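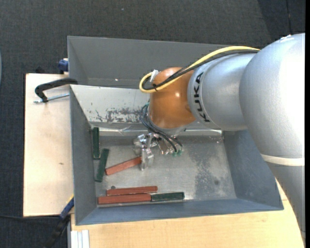 Rarnulance craft and play workroom, minutes of the meeting held on June 6, 2024. Present: Bouchra Sqalli (chair), Hanane Benkirane (minutes), Janaína Amaral, Štefánia Urban. Apologies: Meriem Fahmy. The April minutes were agreed with one correction — the Prestotgate order was for 60 blocks, not 66. Janaína raised the state of the grey metal bin, which has rust-brown stains on one of its sloped walls. She asked whether it should be cleaned or replaced before more blocks are kept in it.

1. Bin
Štefánia has had a price from Dindeck for a new one and thought it high. Agreed to try cleaning first. Janaína to do this and report back. The clamp on the board beside the bin stays where it is for now.

2. Blocks
The orange-red and dark green blocks are to be kept as one set. Bouchra would like a third colour. Hanane was against it, as the paint for the last lot took nearly 40 days to arrive. Left until Meriem is present.

3. Tabletop
Hanane asked for felt under the bin to save the wood. Agreed. Štefánia has some left over from the shelves at Nasr and will bring it in.

4. Money
Up to 100 pounds may be spent on cleaning materials and felt without coming back to the meeting. Receipts to Bouchra.

5. Any other business
The labels for the shelves are still not done. Hanane will ask Meriem for the list of names — the one on the door is out of date.

Date of next meeting to be sent round by Bouchra.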